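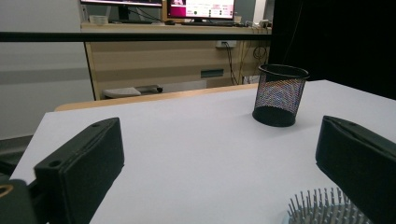
By the Nornthorpe Courier police reporter

Nornthorpe police are asking for help identifying a driver who left the scene after striking a cyclist near the Stokiteo warehouse on Route 9.

The cyclist, a 30-year-old man, was riding home from a late shift when he was hit from behind shortly after 10 p.m., police said. He was thrown onto the gravel shoulder and lay there until a delivery driver leaving the warehouse saw the bike's rear light in the grass and called 911.

He was taken to the county hospital with a broken collarbone and cuts to his face and hands. Police said he was in stable condition and had spoken to officers. He told them he heard an engine behind him but did not see the vehicle before it hit him.

Officers closed the eastbound lane between the warehouse entrance and the Flevis Road turnoff for three hours. Pieces of a headlight and part of a dark plastic bumper were collected from the roadway and sent to the state lab.

Investigators believe the vehicle is a dark pickup or a large SUV with damage to the front passenger side. A camera at the Żak gas station recorded a vehicle heading east a few minutes after the crash with one headlight out, but the license plate could not be read.
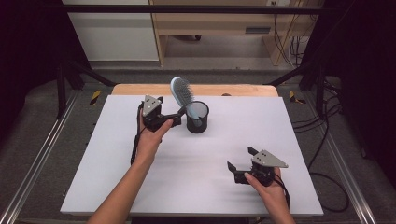 Police have asked body shops in the county to report any customer seeking a replacement headlight or bumper on that side. They also want to hear from anyone who drove the stretch between 9:30 and 10:30 p.m. and has dashcam video, even if they did not notice anything at the time.

The crash is the second on that part of Route 9 in two months. In August a woman walking her dog was clipped by a car's side mirror near the Flevis Road turnoff. She was not seriously hurt, and that driver stopped.

The road has no streetlights east of the warehouse, and the shoulder narrows at the drainage culvert. A petition asking the county for lighting and a lower speed limit had 172 signatures before the latest crash and 191 by Monday's press time.

No arrests have been made. Callers to the Nornthorpe police tip line can remain anonymous.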